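February
Helmi Lindqvist

Housekeeping Skills, Unit 7: Clearing a Table After a Snack

These notes go with the practical session in the Mirkincombe day room. Bring them with you and write on them. Lempi Rissanen will be in the room for the first half and can sign off your sheet.

Before you touch anything

Stand back and look at the table, then the floor around it, then the side tables. Most students start grabbing things and miss what is under the window or behind a seat. Decide on a route. In this room the kitchen door is the end point, so work toward it.

Food first

Cut fruit goes before anything else. Watermelon leaks juice, and the juice gets sticky on dark wood and shows every fingerprint. Carry the plate level with the slice still on it. If the guest has finished, the rind goes in the food waste and the plate goes to the sink. If you are not sure they have finished, ask.

Drinks

Pick up each bottle and can and feel the weight before you decide what to do with it. An open can with drink left in it is emptied at the sink, then recycled. A bottle with the cap on and drink inside goes in the fridge door. Do not carry bottles by the cap. Two items per trip is plenty — one in each hand.

Wiping

Use a damp cloth, wrung out well, then a dry one. Work from the back edge to the front and catch the crumbs in your palm. Dilute the Dukon cleaner as we did in Unit 2. The Kuller cloths are for tables only and must not be used on the floor.

Seats and floor

Push the stool in so it is out of the walkway. Shake the beanbag and check under it. Polished tile hides small scraps when the lights are on, so crouch down and look along it from a low angle. Check the base of the wall as well. Pick up paper and wrappers by hand before you sweep.

Marking

The practical is worth 50 points, and 23 of them are for the table itself. Nearly all lost points last term were for the floor.

Return the Semeniuk caddy to its shelf when you leave.

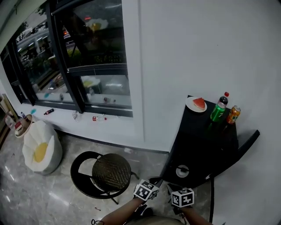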